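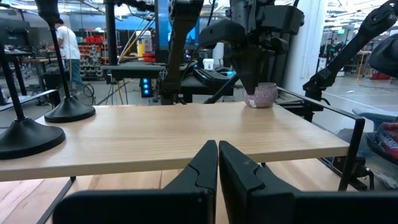
Figure 8. Wrist view over the table, fingers slightly open, with a pot near the back of the tabletop.

Guides > Elleo Arm Cell > Safe Set-up > Shared Table Rules
4 min read
21 shares

Section 8: Before you start the arms

These rules apply to each table where more than one Elleo arm can reach the same area. Please read them together with the Evmont site rules. If the two texts are different, follow the more strict one.

1. Press the stop button and check that the state on the Simer panel is "Held".
2. Look in the wrist view of each arm. Both fingers must be visible, with a clear gap between them.
3. Check every stand on the tabletop. The full base must be on the wood and the clamp at the top must be tight.
4. Put only one object on the table for the first run. A small ceramic pot is suitable. Do not use glass.
5. Give the right of way to one arm. The other arms wait until this arm has left the object.
6. Walk one time around the table. Move chairs, feet and bags out of the marked floor area.
7. Release the stop button and start at low speed.

NOTE: People may work at benches behind the table during a run, but they must be told before the start.

CAUTION: Do not lead cables through the space where an arm moves. Tie them to a pole or to the table frame.

CAUTION: If a gripper touches the rim of an object when it should not, stop first. Do not pull the object away with your hand. Write code 509 in the log and repeat from step 1.

Spare finger pads are ordered from Orakzai under part number 2701.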